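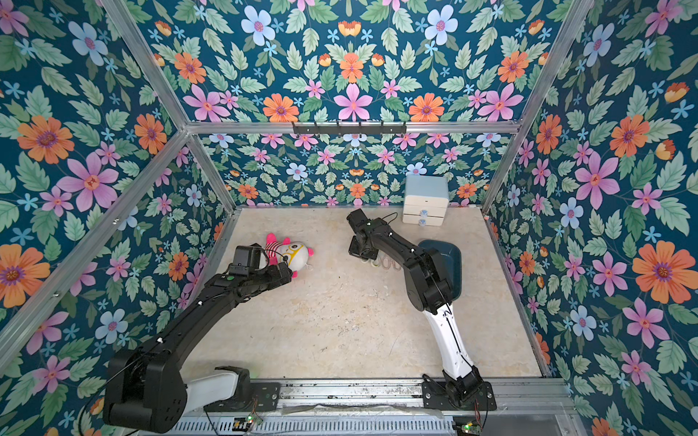

Are the arms taking over the sorting tables?

They're taking over some of the picking up and putting down, and the people who used to do that all day are moving to other work in the same building, on the same pay.

July 22, 2018
By Macarena Garrido

I've been asked that question in the break room, in the parking lot and once through the door of the ladies' room, so I figured I'd put the answer up top this month where you can all find it.

For those of you over at the Trillard site who only hear our news secondhand, we're the returns side of Dedcombe. Toys and small household things come back from stores, and we look at each one and decide if it gets resold, repaired, donated or tossed. I've done it for eight years. You stand at a table, you pick up a stuffed animal, you turn it over, you check the seams and the tag, you put it in a bin. Then you do it again until your shoulder starts talking to you.

Since spring we've had Stevia, our pair of arms (the name came out of a vote, and no, I didn't vote for it). Stevia is still learning the grabbing part. Soft toys are hard for a gripper, and so is anything springy, because it changes shape the second you squeeze it. A box is easy. A plush with floppy ears can get picked up six different ways and five of them are bad.

So what does my day look like now? Mornings I'm still at the table. After lunch I go over to the enclosure and work with Mirta Quezada, who moved up from the night crew in the spring and is much better at this than I am. One of us drives the arms through a pickup and the other one sets out the next batch and writes down what went wrong. We mix it up on purpose, hard stuff and soft stuff, things lying on their sides, things tucked up near the back. I was slow at first! Your own hands know so much that you never had to think about, like how you loosen your fingers a little before you let go. Mirta kept telling me to quit rushing the last inch, and she was right.

Here's the part some of you won't love. The plan from the Mfinanga office is for the arms to take the first sort on our line starting in November, and that means two fewer people standing at the tables on each shift. Those people go to repair and inspection. I asked for that in writing and I have it, and there's a copy on the board by the time clock if you want to read it yourself. What I don't have is an answer about seasonal help. We've brought in extra folks every winter since I started, and some of them count on it. I've asked twice and I'll ask again.

On the good side, repair has been short of hands forever. There were 1291 items on the repair shelves at last count, and plenty of them only need a stitch or a new battery door. That's work I'd like to be doing. Inspection is sit-down work for the most part too, and my shoulder has opinions on that.

I also want to say something about speed, since a rumor went around that Stevia does a whole shift's worth before coffee. No. On our best afternoon we got through nearly 200 pickups, and that was with Mirta driving and me running back and forth with my arms full of bears. Any of you can beat that with a cold. Management expects it to get faster, and it probably will, but I'd rather you heard where things stand from someone who's over there.

If you want a turn at the controls, the sign-up sheet is on Mirta's clipboard. You don't need to know a thing about computers (I sure don't). Wear your regular shoes, tie your hair back, and leave lanyards and dangly bracelets in your locker. Training time is paid as regular hours, so put it on your sheet like any other afternoon.

And please, if you have questions about the repair benches, ask me before you ask the rumor mill. I'm at table two until lunch.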